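Can a Machine Do It Yet? Chore by Chore

Posted in: Kitchen & Home Tips

I get more mail about robots these days than I do about limescale, and I get a LOT of mail about limescale. So I went back through the 237 messages you sent me since January, pulled out the chores that kept coming up, and asked a few people who know more than I do. What follows is my own view from a small house with a big dog, so take it that way.

Floors

Yes, mostly. My robot vacuum has done 104 runs according to its app, and I've rescued it from the bath mat more often than I'd like. Pick up cords, socks and anything with a fringe before you press start. Empty the bin every time, even if the light says it's fine, and cut the hair off the roller once a week with a seam ripper (so much better than scissors!). Corners are still yours. I do them with an old paintbrush on Sunday-best baseboards and with my foot and a damp rag everywhere else.

Dishes

The dishwasher is the robot we already have and we treat it terribly. Scrape, don't rinse. Clean the filter. Face the dirty side toward the spray. Loading and unloading are still hand work, and Macarena Pacheco, who fixes appliances in our town, told me not to hold my breath. A wet wine glass next to a cast iron lid is a hard problem for a machine with two fingers. It's a hard problem for my husband too.

Clearing and wiping a table

I hoped for a yes on this one. A flat surface, a few things on it, what could be easier? But think about what you do without noticing. You lift the vase with one hand and wipe under it with the other. You feel the cloth start to drag and you ease off before the whole tablecloth comes along. You decide the crumbs go and the flowers stay. And a big room is worse than a kitchen, with chairs that never stay where you left them and people walking through while you work.
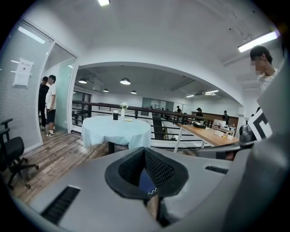
A round table with a cloth and flowers, a long one beside it, and plenty of people about.

If I had a room like that to do by hand, I'd start with the round table, because a cloth shows everything. Lift things off onto a tray, shake the cloth outdoors, put it back and smooth from the middle out. Then the long bare one: damp microfiber, one direction, dry cloth right behind it so pale wood doesn't get streaky. Change the vase water while you're up. For now I'm calling this chore a "not yet" – carrying the tray, maybe, on a good day.

Laundry

Washing and drying, solved. Folding, no. Yaw Bawa sent me a long and very funny letter about a folding gadget called the Flulance that he bought secondhand. It did T-shirts nicely if he clipped each one on by the shoulders, and by then, he says, he could have folded it twice. Fitted sheets it would not touch. My tip is still to tuck the corners into each other, fold in thirds, and store the set inside its own pillowcase.

Windows

The little stick-on crawlers are better than I expected on big plain glass. On old windows with small panes they're hopeless, so keep your squeegee. Wipe the blade between strokes and don't work in full sun.

The workshop

Hüsnü Akgül runs a small cabinet shop and has a machine that cuts parts all afternoon while he does something else. Sweeping up, sorting screws and finding the 10 mm socket are still his. He screws jar lids to the underside of a shelf so every jar hangs where he can see what's in it, and I've copied that in my pantry with rice and lentils.

So should you wait before buying? For floors, no. For everything else I'd put the money into good cloths and a decent tray and look again in a year or two. Heidrun Pfister wrote to ask about lawn mowers, and I haven't tried one yet, so if you have, send me your notes, especially if your yard slopes.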